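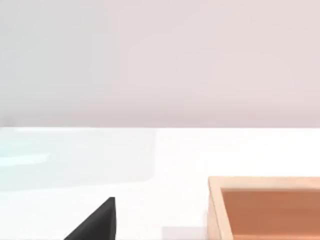

Page 17

So, the simulator. I put off writing this part of the report for as long as I could, mostly because I spent more evenings on it than on the real arm, and the real arm is the thing sitting in my garage! But Haris Baloch (my project partner, and the one who does the wiring) says the sim work is half our grade, so here goes.

We built the virtual bench first and kept it as plain as we could stand. White tabletop, bare wall, a see-through pane lying flat toward the back, and a wooden tray in the near right corner with nothing in it yet. The tray took me a whole weekend. My first version had walls with no thickness, and every part we dropped went straight through the side — very funny the first time, less funny by the tenth. Giving the rims some real thickness fixed that. I also made the inside a darker, coppery brown than the rims, so the tray would be easy to pick out from all that white.

The pane is the piece I still fight with. It's only a faint blue tint with rounded corners, and our edge finder loses it all the time. Haris wanted to paint it solid green and move on. I said no, because the sheet on our real bench is clear too, and then we argued about it over pizza (he may have had a point).

For training we ran 2,000 tries at the pick-and-drop task, with the light moved a little each time. In 760 of those the part ended up in the tray. I was hoping for more, but our first batch was so bad that I'll take it. Most of the misses came from the arm letting go too early, just short of the left wall.

Mr. Obradović looked over our numbers and asked why we never changed the tray position between runs. Good question! We just hadn't thought of it. I've now set it to shift by up to 15 millimeters either way, and the new batch is running on Haris's old desktop while I type. Results go in the table on the next page once it finishes.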